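Adding a Release to Your Keltdale Catalog

Before you start, have your final audio files, cover art and songwriter splits ready. You need an artist account with Release access. If the Releases tab is grayed out, ask your label manager to turn it on.

1. Sign in and open Releases, then select New Release.

2. Choose Single, EP or Album. You cannot change this after the first track is uploaded.

3. Enter the artist name exactly as it appears on your earlier releases. A different spelling creates a second artist page in stores.
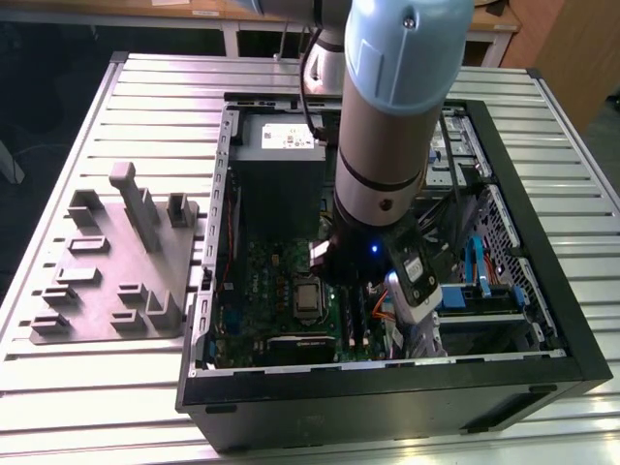
4. Upload each track as a WAV file and wait for the green check mark before adding the next one. Uploads stop after 30 minutes without progress and have to be restarted.

5. Under Credits, add every writer and producer. Splits must total 100 percent for each track.

Note: Cover songs need a license number in the Publishing field. Leave the field blank for original work.

6. Pick a release date at least 18 days out. Stores need the time for review, and playlist pitches close 3 days after you submit.

7. Select Review, check the track order, and select Submit.

Caution: Submitting locks the audio. To replace a file after this point you must withdraw the release, and it loses its place in the review queue.

Your release now shows as Pending. If it is sent back, the reason is listed under Messages. Correct the marked fields and submit again. Royalty payees are set up separately; see Payees and Statements.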